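8/29/20

Up at six. Coffee, then out to the garden before it got hot. The tomatoes along the fence have blight on the lower leaves, so I cut those off and bagged them. The Dostoleck plants in the back bed look fine. I picked enough beans for supper and left the small ones.

Baldur Þórarinsdóttir called at nine about the well. The pump out at Vescombe is the one we put in back in 2003, and it has started cycling on and off every few minutes. I think it is the pressure tank and told her so. She wants to replace the whole thing. The quote from Þorgeirsson came to $2272 with labor, and that doesn't include digging if the line is bad. I said I would drive over with the gauge first. A tank is a lot cheaper than a pump.

Drove to Vescombe after lunch. Road work past the bridge, one lane, long wait. The tank was waterlogged like I thought – I tapped it top to bottom and it sounded the same all the way. The pressure dropped from 50 as soon as she opened the kitchen tap, and the pump kicked in right after. I drained it and put air in. It held for the hour I was there, but the bladder is probably gone and it will do this again. She agreed to order a new tank and leave the pump alone until February. Þorgeirsson can put it in, or I can if he is booked up.

She gave me a jar of plum jam and a bag of windfall apples. Most are bruised, but they'll do for sauce.

Home by five. Beans and eggs. My knee is stiff from kneeling on the concrete, and I should have brought the pad from the truck.

Still to do: write to Drondano about the refund, call the dentist, finish sorting the plush toys. Bed at 10. 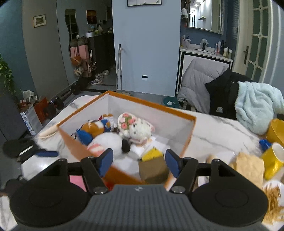
Next morning

Rain overnight, enough that I don't have to water. Knee is better. Baldur left a message that the pump only ran twice before breakfast. Started the apples.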